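Extrusion for a workbench frame: clean it up or leave it?

gandton_shed
Joined: April
Posts: 292
Got a stack of secondhand aluminum T-slot for a bench frame. The seller in Clandurcombe called it "as new," a phrase with a lot of give in it. Do I polish out the marks or bolt it together and go to bed? 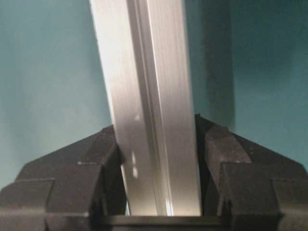

Reply #1
reltumthorpe
Posts: 3379
Bolt it together. It's a bench. You'll drop a vise on it by the weekend and then you'll have real marks to worry about.

Reply #2
Meléndez
Posts: 1376
Disagree, as usual. Gray scuff pad, long strokes, same direction as the grain. Ten minutes a length. Go crosswise and you'll see it forever.

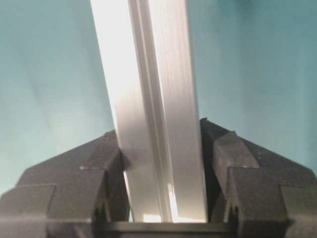 Reply #3
gandton_shed
My bigger worry is the slots. I bought drop-in nuts and I'd like them to slide without a mallet. The streaks in the finish run lengthwise, same way as the groove, so at least Meléndez's pad would have something to follow. Do you clean the channel too?

Reply #4
reltumthorpe
Old toothbrush. Yours, preferably.

Reply #5
Meléndez
Toothbrush is fine. Check the cut ends for burrs before you blame the nuts. And please don't oil it, whatever he tells you next.

Reply #6
reltumthorpe
I was going to say oil it.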